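Keeping the people who walk in once
Notes for the club development evening, Pitmont, Oct 2, 2026
Speaker notes, full version, for anyone who couldn't make it

Opening

Good evening, everyone, and thank you for coming out after a full day of work. I can see a few tables still finding their seats, so take your time, the coffee is staying out until we're done.

I want to start with a confession. For a long time I thought the hard part of running a table tennis club was getting people to show up. We put up flyers, we stood outside the grocery store with a folding table and a bag of bats, and we did a demonstration at the Ellis street fair where the wind took every single ball. And people came! They did. They came once, they had a lovely time, they told us they had a lovely time, and we didn't see them again.

So tonight I'm not going to talk much about publicity. I'm going to talk about the second visit, and then a little about the fifth, and then I'll take questions. (Pause here. Check that the people at the back can hear.)

Where we were

A bit of background for those of you who don't know us. We play at the Posari Center in Pitmont, two evenings a week in the school year and one in the summer. We've got a league side, a juniors group and what we used to call "open play," a name I'll come back to because I've grown to dislike it.

A couple of seasons ago we finally got our sign-in sheets typed up. They'd been living in a binder, and before that in a shoebox. Once they were in one place we could see that 349 different people had come to open play over the season. I was so pleased with that number. I rang around telling people. Then my sister-in-law asked how many had come more than once, and I had to go back and look, and the answer was 40.

Let that one sit for a moment before moving on. It always gets a bit of a groan and people like to turn to their neighbor.

Now, some of those people were never going to be regulars. They were visiting family, or they came with a work group, and that's fine, we were glad to have them. But a good many of them lived close by and had told us in so many words that they were looking for something to do on a weeknight.

What we did first, which was spend money

I'm including this part in case it saves another club the trouble. Our first idea was that the place wasn't nice enough. We had $1000 left from a fundraiser, and we bought new nets, a score display and a banner with our name on it. I like the banner. I'm fond of it. But the numbers that winter were exactly as gloomy as the numbers before, and I think if we'd had ten times the money we'd have spent it on ten times the banners.

It took a rather uncomfortable evening with a pot of tea and a phone list to get anywhere. Two of us called people who had been once and asked if they'd mind telling us about it. Most of them were very kind. I'd been bracing for complaints about the lighting or the floor, and I'll give you what we heard in the order I wrote it down.

People didn't know if they were supposed to bring a partner. They weren't sure when it was their turn. They felt they were holding up better players. One man had waited on the bench for most of an hour because he thought you had to be invited onto a table, and of course everybody else thought he was resting. A mother and daughter had played each other all evening, which they could have done at home in the garage. And several people said that they'd meant to come back and then couldn't remember which night it was.

I found that last one hard to hear, I'll admit. All that effort, and we hadn't sent anyone home with a piece of paper.

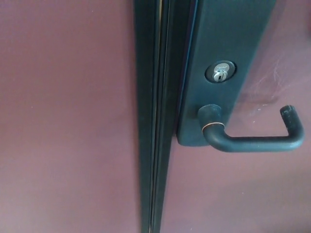
A painted surface and its dark green edging.

The first ten minutes

So we started with the beginning of the evening. If you only take one thing back to your own club, I'd be happy for it to be this section, and you're welcome to copy every bit of it.

We now have a greeter. It's a job, it's on the rota, and the greeter doesn't play for the first half hour. I know that's a sacrifice, especially for those of you who've driven across town and have your shoes on already. We tried it with a greeter who was also playing, and what you get is somebody waving from table three and shouting "be right with you!" while the new person reads the fire notice.

The greeter does the same few things every time. They say hello and give their own name first. They ask whether the person has played before, and they're careful with that one, because "Are you any good?" is a terrible question and a surprising number of us were asking it. They show them where the bats are and where to put a coat. Then they walk them to a table and stay for the first few rallies.

That walk to the table matters more than anything else on the list. Please don't point. Walk over with them.

We also gave up on the name "open play." It sounded friendly to us, but to somebody new it says very little. It's now called the Mixer, and the flyer says you don't need a partner, you don't need a bat and you'll be playing within five minutes of walking in. Then we have to keep that promise, of course, which keeps us honest.

Rotation

(Slow down here, it's the part people write down.)

The rotation is simple. Everybody plays for eight minutes, a bell goes, the person on the window side moves one table to the left, and you play whoever's there. We don't keep score during the Mixer. Some of our league players were a little grumpy about that to begin with, and I understand, it can feel aimless if you're used to counting. What we asked of them was one hour. After that the two end tables go over to proper games for anyone who wants them, and by then the new people have met half the room and feel all right about watching, or joining in.

We borrowed the bell idea from the Dutetti club, who use it for their juniors. They use a bicycle bell. Ours is a kitchen timer shaped like a hen, and I'm told it can be heard in the parking lot.

If you have an odd number, put the greeter in. If you have a very nervous beginner, let them stay put and have other people come to them. Nobody minds, and it means they aren't trying to remember which way to go as well as how to hold the bat.

The piece of paper

Before anyone leaves, they get a card. On the front is the night, the time and the door to use. On the back there's a blank line where the greeter writes the date of the next Mixer by hand. I was talked into the handwriting and I'm glad of it. A printed schedule goes into a drawer, but people seem to feel that a date written out for them is something they've agreed to.

We also ask if we may send a message. One message, the day before the next session, and it says something like "It was good to meet you, we're on tomorrow and there's a bat here for you." We don't ask for money in it and we don't mention membership. Please resist the temptation to put the league table at the bottom – I've seen it done, and it reads like a bank statement.

The fifth visit

By February of last season we had enough regulars that we started noticing a different gap, a little farther along. People would come four or five times and then drift. When we asked, they said they liked it but didn't feel they were getting anywhere.

So around the fifth visit, somebody offers them something small. It might be twenty minutes on their serve with one of the coaches, or a spot as a substitute in the friendliest of our league teams, or just a turn ringing the hen. You'd be amazed how much people like being asked to help. Do ask lightly, though. We scared off a very nice couple by suggesting they run the snack table on what was really only their third evening.

Before I take questions

If your club is smaller than ours, you don't need all of this. Start with the greeter and the card, leave the rotation until you've got enough people to fill four tables, and type up your sign-in sheets even if it takes a few evenings.

I've put a stack of our cards by the coffee, with the back left blank so you can see the layout. Help yourselves. The hen is up here too, if anyone would like to hear it.

Questions, please, and do say which club you're from.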